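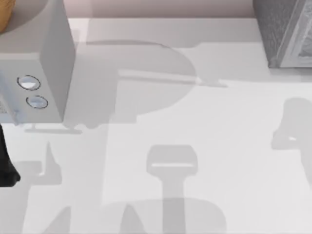
Allatside 2 review: a capable motion planner with a weak scene editor

Apr 28, 2019

Allatside 2 is the second major release of the Nesis planning and simulation package for two-arm tabletop work. It takes a robot model, a scene file and a list of goals, and returns timed joint trajectories that can be replayed in its own renderer or sent to a controller. I used version 1 for a year on a bin-sorting job and moved the same code to version 2 for this review. The test machine was an eight-core desktop with a mid-range graphics card, running Linux.

Installation

The installer is a single archive with a setup script. It completed without errors once the old license daemon had been removed by hand. The release notes mention the daemon, but only under "Known issues", and the error you get otherwise refers to a missing port. Python bindings are included. The C++ headers are a separate download.

Scene setup

Scenes are plain text files that refer to meshes and materials. For most of the testing I used a white tabletop with a boxy two-button appliance on the left, a grey box-shaped object at the right rear, and the two arms coming in over the open part of the table. The overhead camera is defined in the same file as the objects, so camera placement goes into version control with everything else. Version 1 kept cameras in a user profile, and two people opening the same project could get different views.

The graphical editor is the weak part of the package. Snapping works on bounding boxes only, so an object with a protruding base ends up hovering or sunk by a few millimeters. There is no undo for material changes. I gave up on it and edited the text files.

Planning

The planner handles both arms as one system by default. It can also plan them in sequence, with the second arm treating the first as a moving obstacle. Sequential mode is faster and fails more often near the middle of the table, where the reach of the arms overlaps.

I ran 300 start and goal pairs through the joint mode with a fixed seed. Most solved well inside the default time limit. The failures were grouped in goals close behind the appliance, where the wrist has very little room. Raising the time limit did not help with these, but loosening the orientation tolerance did. The log reports which constraint was active when the search stopped, and this alone saved me a good deal of guessing.

Path smoothing is now a separate stage with its own settings. The default is conservative and leaves visible detours in the elbow. Turning up the iteration count removes them at a modest cost in time. Collision padding is applied per link, and the gripper fingers can be given less padding than the rest of the arm. Check this setting before your first run - the fingers inherit the padding of the palm unless told otherwise, and grasp poses are then rejected as collisions.

Rendering and perception

The new renderer casts shadows from the arms even when the arms themselves are mostly outside the camera's view. From directly overhead, the gripper silhouettes fall across the table as large soft grey shapes. This matters if you segment by color. My threshold-based detector, written for version 1, marked the darker shadow regions on the white surface as objects. Shadows can be switched off per light, though I would leave them on and fix the detector.

Depth output is clean to the point of being unrealistic. A noise model is provided, with parameters for dropout and edge bleed, but it is off by default and the manual gives no suggested values. I compared the output against a Dinau depth sensor and arrived at usable numbers after an afternoon of tuning.

Controller link

The Løken bridge streams trajectories to the arm controllers and reads joint states back. It was stable in my tests. Reconnecting after an emergency stop requires restarting the bridge process, as it did in version 1. Timestamps now come from the controller clock, so logged joint states can be lined up with camera data without a manual offset.

Documentation

The API reference is complete and current. The tutorials still use version 1 function names in places, and the deprecated calls print a warning that names the replacement.

Verdict

Recommended for anyone planning for two arms over a shared table, particularly if scenes are kept as text. Owners of version 1 with a working single-arm setup have little to gain until the editor is repaired. Existing scene files load after conversion with the supplied script, except for custom materials, which have to be entered again.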